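Pour la balayette de table

Je vais défendre un objet que tout le monde laisse au fond du placard : la petite brosse avec sa pelle. Depuis le mois de janvier je m'en sers tous les jours, et je n'arrive plus à m'en passer !

Chez nous, le réflexe a longtemps été l'éponge. On mouille, on étale, on rince, on recommence, et les miettes finissent collées dans le creux de la main. Ensuite il y a eu l'aspirateur de table, un Getano de 454 grammes, toujours déchargé au moment du dessert. La brosse, elle, est prête tout de suite. On ramène les miettes au centre, on en fait un petit tas, on approche la pelle et c'est fini (bon, il reste parfois une poussière rebelle, on repasse un coup).
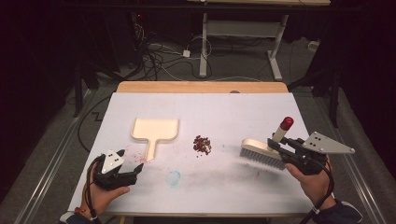

Le petit tas, c'est mon moment préféré. Tout ce qui traînait aux quatre coins se retrouve au même endroit, et on voit d'un coup ce que le repas a laissé derrière lui. Je trouve ça plus satisfaisant qu'une machine qui avale tout dans le bruit. Et puis une table claire, c'est impitoyable, la moindre miette foncée s'y remarque, alors autant avoir de bons poils sous la main.

J'ai payé mon ensemble 7 euros au bazar Tadus, à deux pas de la place Greco. Il en existe de très beaux à 44 euros, je les regarde avec envie, mais le mien ramasse très bien la croûte de pain et le biscuit écrasé. Mon seul conseil : accrochez-le près de la table, bien en vue. Dans un placard, on l'oublie, et l'éponge revient.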